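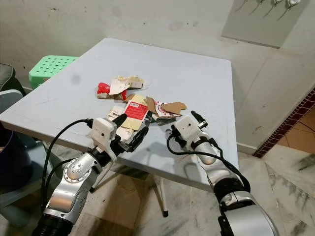
31st January
By Ekua Dankwa

Households in Daly are being asked to sort their torn packaging more carefully from next month, under a plan from the waste hauler Stivska that promises cleaner paper bales and, eventually, lower bills. The company has put a good deal of effort into the first promise. The second is harder to find in the paperwork.

Under the new rules, plain brown corrugated goes in one bin and printed packaging in another. That covers the red and white retail boxes, labels, backing cards and light cardboard that pile up after any round of unpacking. Crumpled pieces are accepted. Anything with a plastic film on it is not, and residents are expected to know the difference.

Knowing the difference may be the weak point. A ripped scrap of corrugated with printing on one side could go in either bin, according to the leaflet, which says "use your judgment" and moves on. Imported boxes are another puzzle. Many carry their material details in a language the person at the bin can't read, and the leaflet says nothing on what to do then.

Stivska says a trial in the Jokstead neighborhood last July showed that the system works. The trial covered 2792 households and lasted 8 weeks. In its summary, the company reports that contamination in the brown bin fell by 30 percent.

The summary does not say what contamination was before the trial began. It also does not say how much of the printed packaging was recycled afterward, as opposed to collected. Asked for both figures, a spokesperson said the full results were "still being reviewed" and gave no date for their release.

There is also the matter of who took part. Jokstead homes were signed up by mail, and people could drop out at any time. The company would not say how many did. A household that sticks with a sorting trial through a hot summer is likely to be one that already sorts, and the rest of Daly may not be so patient.

Printed packaging will go to a plant at Skivevo, where it is supposed to be pulped for new board. Coated and heavily inked card is tougher to process than plain brown, and mills tend to pay less for it. Stivska's contract with the plant has not been made public. The company confirmed that the plant may turn away loads that fall below its standard, but would not say where rejected loads would go.

The cost to residents is small at first. The second bin is free, though a replacement is not, and pickups for the two bins will fall on alternate weeks. People in apartments, who often share one crowded bin area, will get instructions later. The leaflet gives them 2 lines.

As for the lower bills, the plan says savings "could be passed on" once the program has paid for itself. No amount is given and no deadline is set.

The new bins are due to be delivered before the rules take effect. Torn cardboard left beside a bin will not be collected.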